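Notes on working rules for two-arm bench cells that handle small fasteners. We rewrote ours in February and people have asked for the reasoning, so it goes in a thread.

Scope first. These are house rules. They sit under your risk assessment and the manuals for your arms, and they replace neither. If the manual is stricter, follow the manual.

Rule 1. One arm owns the bin at a time. The other arm may be near it but holds position until the first has cleared the rim. Xóchitl Chávez wrote this as an interlock in the controller. Before that it was a line on a laminated card, and cards get ignored.

Rule 2. Speed limit inside the bin is 50 mm/s at the fingertip. Above the rim you can go to 400. The change happens at a fixed height, set per bin and written in the job file.

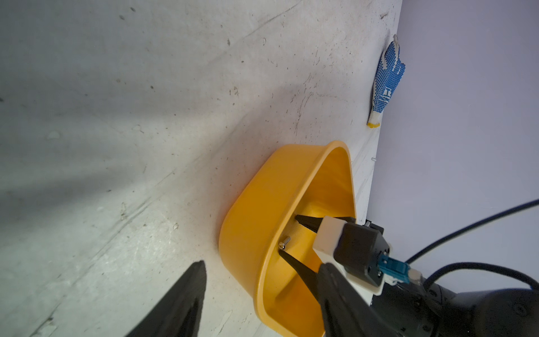 Rule 3. A fastener outside the bin is a logged event. Stop, record it, pick it up by hand with the arms disabled, restart. Do not let the next cycle run over it. A loose screw under a finger pad can throw off a grasp for the rest of the shift.

Rule 4. Cables at the wrist get checked at start of shift, through the full range of the wrist joint. Look for rubbing, tight bends and plugs that have worked back. Leobardo Maldonado found 2 bad connectors this way in the first month – both would have passed a check done with the arm parked.

Rule 5. Gloves, tools and cups stay off the work surface while the arms are enabled. This is the rule we break most. Write it up every time anyway.

Rule 6. Mark the bin position on the table and re-measure after any bump. Ours drifted about 910 microns over a week before Fulgencio Orozco put a dial gauge on it.

Open question: whether old scratches on the table need a limit. The Bedau cell resurfaces on a schedule. We only do it when the vision check starts reporting false edges. I don't have enough data to say which is better.

Log template is next. Still waiting on comments from Eftychia Papadakis about the event codes.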